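Trokow Fund — small workspace grants
Interim progress report, Prosden drop-in desks
November 6, 2020
From: Shabani Makokha
To: Manee Wattanapong

Manee — quick one as promised, sorry its a day over. Figures at the bottom, receipts to follow by post.

Where we are

Desk room is usable. Partitions up, tables in, lights done. Kiprono Mwakyusa finished the wiring on the far side and signed it off, certificate is in the shared folder. Still waiting on the second delivery of chairs from Preda. Chased twice. They say end of November.

Tables are the plain white ones from the revised quote, not the oak effect. Cheaper, wipe down easily, no complaints so far. Grey partitions behind each, so people on either side aren't staring at one another all morning.

What goes on each table

We agreed in the summer to keep this simple. Every table gets the same few bits along the back and the front is left clear for whoever is working. Pens in a mesh pot, a bowl with fruit, a bottle of water, a small basket for bits and pieces. Nuno Magalhães set up the first one and the rest are being copied from it. 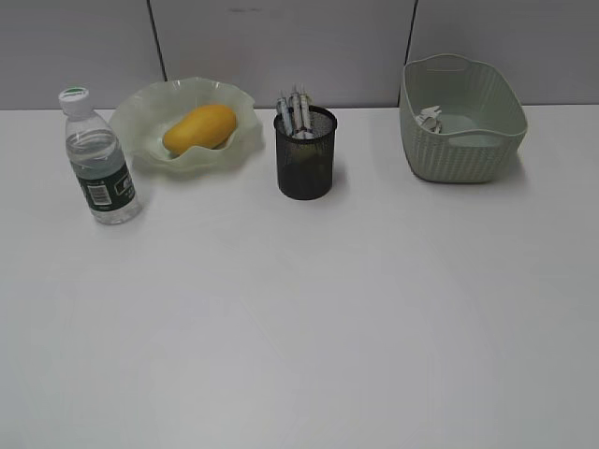 Baskets

Went for the pale green woven plastic. Light, go under the tap if they get mucky. Meant for post, chargers, gloves, whatever people turn up with. Had been going to buy lidded boxes but the lids would only end up on the floor.

Pens

Mesh pots, black. Three pens to a pot. Bakari Kaijage tops them up when he locks up. Pens do walk, so we've bought spares out of the stationery line, not out of yours.

Fruit and water

Fruit comes from the stall on the corner, whatever is good that week. Mangoes lately, and they go down well. Ruffled bowls were a job lot from Zirnari, bit fancier than we'd have chosen but the price was right and they're heavy enough not to slide about. Bottled water is a stopgap until the kitchen tap is sorted. I know you asked about plastic — plan is jugs and glasses once the plumber has been. Bottles stand on the left with the basket over on the right, same on every table, so whoever resets the room doesnt have to think about it.
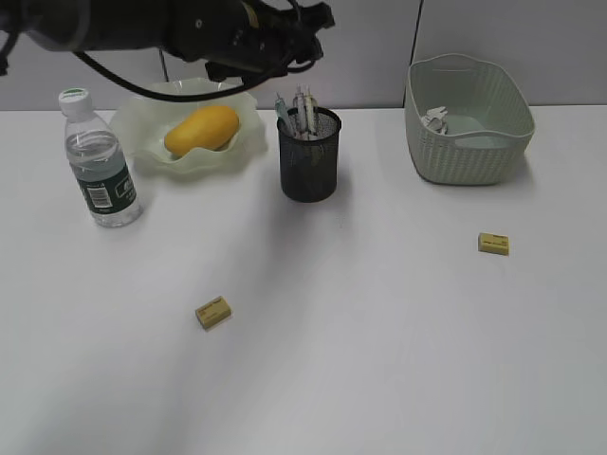 Money

Grant awarded: 2,453
Spent on tables, partitions and baskets: 1,000
Bowls and mesh pots: 130
Rest is committed to chairs and the plumber. Should come in on budget, will know once Preda invoice.

Problems

Chairs, as above. Also one partition panel has a mark near the top, tried soap, will try something stronger before I bother the supplier.

Next

Finish copying the layout to the remaining tables. Print the one-page reset sheet for Bakari. Plumber to look at the tap. Sign on the street door, wording with Nuno.

Need from you: a yes or no on moving 2 of the chairs into the waiting area. And the logo file, the one I have is tiny.

Thanks
Shabani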